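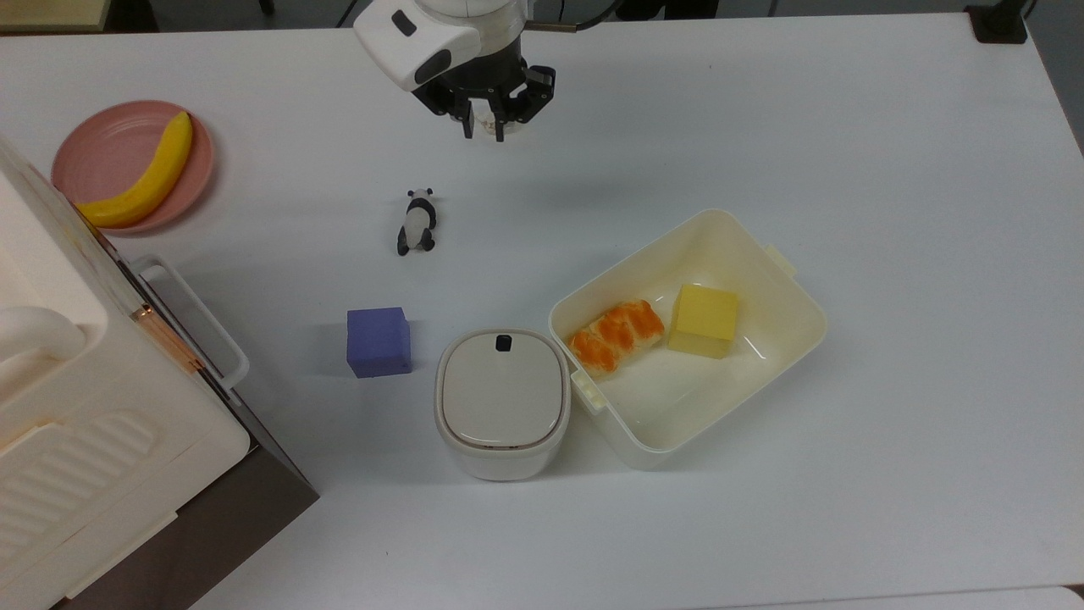 Shiela Macapagal, minutes secretary

Print | E-mail

Drilulstead play kitchen: minutes of the April set review

Present: Jericho Manalastas (chair), Charito Bañez, Vandana Semwal, Shiela Macapagal. Apologies: Jonalyn Dalisay.

1. Minutes of the last meeting. Agreed, with "cups" in item 3 corrected to "saucers".

2. Table contents. CB went through the pieces on the white table: pink plate, toy banana, panda figurine, blue-purple cube, small lidded canister and the large white appliance. VS asked whether the panda belonged with the kitchen set or with the animals. Agreed that it moves to the animals box. The cube stays until the building set has been checked.

3. Plate and banana. To be listed as one entry on the contents card. JM noted that the current card gives the plate as red. Card to be reprinted.

4. Canister. CB proposed storing it with the lid on. VS preferred lids in a separate bag, as with the Flulari sets. Lid on was agreed, to be looked at again after 3 loans.

5. Appliance. Too tall for the standard box. JM to ask Joo for a price on 20 deeper boxes. If the price is above last year's, the appliance will have its own shelf label and be lent separately.

6. Labels. The Nakavex labels lift at the corners after washing. JD had sent a note asking for 30 of the older type. Approved.

Actions: CB, contents card. JM, boxes. VS, animals box and labels.

The meeting closed at 4.20 pm.

Print | E-mail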